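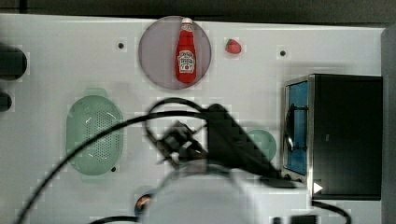 How to set up a peer support group for people living with a long-term condition

A peer support group is a regular meeting of people who share a diagnosis. It does not replace a clinic or a counsellor. The steps below follow the way we started the Rilthorpe group, which meets twice a month and is open to anyone living with HIV, hepatitis B or hepatitis C.

1. Decide who the group is for

Write one sentence and stick to it. Ours says "adults living with a blood-borne virus, and one guest each if they wish". If partners or parents can come, say so in the sentence. Changing this later upsets people who joined on the old terms.

2. Find two people to run it

One person should not do it alone. Illness, work and holidays will get in the way. At least one of the two should have the condition. Tincuța Nedelcu and Kyrylo Polishchuk shared the job for our first year, taking alternate meetings, and both came to the difficult ones.

3. Choose a room

Look for a place with more than one use, so that walking through the door tells a passer-by nothing. Libraries and adult education centres are good. Health centres are less good, as some people will meet their neighbours in the waiting area. Check:

Is there step-free access and a toilet on the same floor?
Can you be overheard from the corridor?
What name goes on the booking board?

We book under "Undine", a word that means nothing to anyone else in the building.

4. Work out the money

Our costs in the first year came to £617. Room hire was most of that, and £43 went on tea, biscuits and milk. Printing was cheap. We ordered 200 cards and still have more than half of them. Ask your council whether it has a small grants scheme, and apply early – ours opens in April and closes the same month.

5. Agree the ground rules

Keep them short and read them out at the start of every meeting.

What is said in the room stays in the room.
You may give a first name, a made-up name or none.
Nobody has to speak.
No advice on stopping or changing medicines. Send those questions to the clinic.
If you meet another member in the street, let them greet you first.

The last one was suggested by a member and has prevented more trouble than the rest.

6. Let people know

Take cards to the sexual health clinic, the liver clinic and the pharmacies. Talk to the nurses if you can. Give a phone number as well as an email address – some members share a computer at home. Do not add anyone to a group chat without asking, as it shows their number to everybody.

7. Hold the first meeting

Put the chairs out in a loose circle and leave one or two near the door. Plan for 2 hours, with a break in the middle. Expect a small turnout. Three people came to our first meeting, including the two running it.

8. Know where to send people

Keep a sheet with the numbers for the clinic, the out-of-hours line, housing advice and a crisis helpline. Check it every few months.

Page last checked 2019-12-03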